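Why Doesn't Stainless Steel Rust?
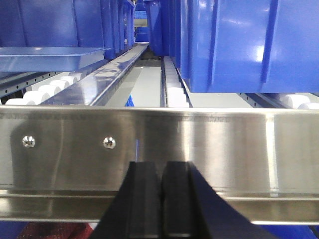
A stainless steel rail and two of its screws. The polished metal reflects the light.

Leave an old iron nail outside in the rain and it will turn orange. Leave a stainless steel spoon next to it and the spoon will probably look the same as it did before. Both are made mostly of iron. So why does one rust and the other stay shiny?

What is rust?

Rust is what you get when iron joins up with oxygen and water. Oxygen is a gas in the air. Water can come from rain, a puddle, or even damp air. When all three meet, the iron slowly changes into a new material that is orange or brown and crumbly.

Rust flakes off easily. When a flake falls away, fresh iron is uncovered underneath, and that iron starts to rust too. Given enough years, a thin piece of iron can rust all the way through.

Salt makes rusting faster. Cars rust more in places where salt is spread on icy roads, and so do gates and bikes near the ocean.

What is steel?

Steel is iron with a small amount of carbon mixed in. Carbon is the same element found in charcoal and in pencil lead. The carbon makes the metal harder and stronger than plain iron. A metal made by mixing in other ingredients like this is called an alloy.

Ordinary steel still rusts. That is why steel bridges and ships are painted. The paint keeps the air and water away from the metal. If the paint gets scratched, rust can start in the scratch.

What makes it stainless?

To make stainless steel, the steelmaker adds another metal called chromium (say "KROH-mee-um"). Many kinds have nickel in them as well.

Chromium joins with oxygen very quickly. It forms a thin, tight skin all over the surface of the steel. The skin is far thinner than a hair and you can see straight through it, so all you notice is the metal. Water and air can't easily get past it to reach the iron.

What happens if you scratch it?

The skin gets scratched too, but the chromium in the newly bared metal joins with oxygen from the air and makes new skin. Paint can't do this. The scratch mark itself will still be there.

Can it ever rust?

Yes. "Stainless" is a bit too strong a word. Salt water and some strong cleaners can break down the skin faster than it can grow back, and then small brown spots appear. Bits of ordinary steel stuck to the surface, such as crumbs from a steel wool pad, can rust and leave marks.

A tale of two handrails

The footbridge over the river in Hovley opened in 1984. It has 85 steps and a painted steel handrail on each side. Everaldo Miranda looks after the bridge for the town. Every few years his crew scrapes off the loose paint, sands the rusty parts, and paints the rails again.

The newer bridge at Rangel has stainless steel handrails. They have never been painted. The crew washes them with soapy water in spring and fall and rinses off the road salt. Stainless steel costs more to buy, so the town had to think about the price of the metal and the price of all that painting.

Try it yourself

You will need 2 clear cups, water, table salt, a plain iron nail, and an old stainless steel spoon that a grown-up says you can use.

Put the nail in one cup and the spoon in the other. Pour in enough water to cover half of each. Stir a teaspoon of salt into both cups. Look at them once a day for a week and draw what you see. Wash your hands if you touch the nail, and don't use the spoon for food afterward.

Words to know

Alloy: a metal made by mixing a metal with something else.
Chromium: a hard, silvery metal that is added to steel to make it stainless.
Oxygen: a gas in the air that we need to breathe.
Rust: the orange or brown material that forms when iron meets oxygen and water.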